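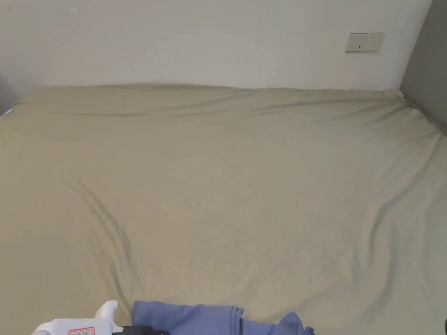 Hand-held grippers for cloth: Prullance or Rinwood?
Posted in: End effectors and hand tools

marl_bracket
Third week of comparing the two hand-held grippers and I now have opinions, which I'm told is what forums are for. Short version: the Prullance closes like a polite handshake and the Rinwood closes like a stapler. For folding a T-shirt on a bed I want the handshake. For picking up a phone charger I want the stapler. My budget wants me to buy one.

Both were run on the same Nassar controller, same firmware, same shirt. 27 folds each before I got bored. Prullance dropped the hem on 12 of them. Rinwood dropped fewer but took half the sheet along for the ride.

tinsnip
What fingertip pads? You can't compare grippers on cloth and leave out the pads. That's like reviewing two cars and not mentioning that one has no tires.

marl_bracket
Stock pads on both. I know, I know.

tinsnip
Then you compared pads. Good work on the pad review.

Hala Saab
I wouldn't be that hard on him. Most people buying one of these will use the stock pads until they fall off, so a stock test is the test they need. My complaint is the surface. A fitted sheet is about the meanest thing you can put under a shirt. It wrinkles, it slides, and when the jaw comes in flat it pinches sheet and shirt together and lifts both. Try it on a table and I'd bet the Rinwood stops eating the bedding.

marl_bracket
Sure, but people keep their laundry on beds. If it only works on a table I'll have to get the shirt to agree to be on a table.

Hala Saab
Then tilt the jaw. Come in at a slant, catch one layer with the lower finger, slide, close. With the tall arched fingers you have to start farther back than feels right, or the knuckle gets there before the tip does.

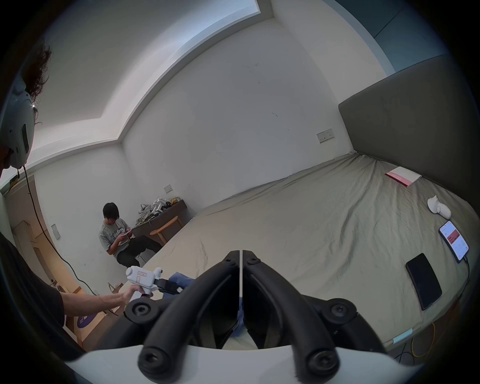
The other thing is what you wear on your head while you do it. If you go by the headset view, you end up leaning over to see between the fingers, and after an hour your neck files a grievance. Going by the camera on the gripper is easier on you but you lose the far corner of the cloth as soon as you get close. I switch: headset for the approach, gripper camera for the pinch. And route the headset cable behind you. I have stepped on mine at the exact top of a good fold more than once.

oldgrommet
Disagree on switching. Every time you change views you pause, and the pause ends up in the recording. I went through 1071 clips from our batch in March and could tell who was switching from the little freeze before each grab. Pick one view and learn it.

Hala Saab
A pause is easy to trim. A missed grab isn't.

oldgrommet
It's easy to trim if someone else is trimming. I was the someone else.

tinsnip
Did we ever establish whether the Nassar has the same trigger curve for both? Mine shipped with a curve that does nothing for the first half of the pull and then everything. It makes any gripper feel like a stapler.

marl_bracket
...I may have left it on default.

tinsnip
So you reviewed the pads and the trigger curve.

marl_bracket
Fine. Plan for tonight: linear curve on both, same silicone pads, slanted approach per Hala, headset view only to keep grommet happy. 14 folds each and I'll post whatever comes out, including if the Prullance embarrasses me.

skein_and_bolt
Late vote for neither. We use the Skistport and it's slow, heavy and ugly, and it has never once picked up a sheet I didn't ask it to. The handle gives you a blister on the web of your thumb by the second week. Tape helps.

oldgrommet
The Skistport is fine if you don't mind a jaw that opens as wide as a mail slot. Try a rolled towel with it.

skein_and_bolt
I fold the towel instead. Never been in enough of a hurry to roll one.

Hala Saab
marl, put the pad thickness in your post when you do the rerun. The thick ones change where the tips meet and you'll need to zero the jaw again before the first fold.

marl_bracket
Ordering a caliper now. It won't be tonight, then.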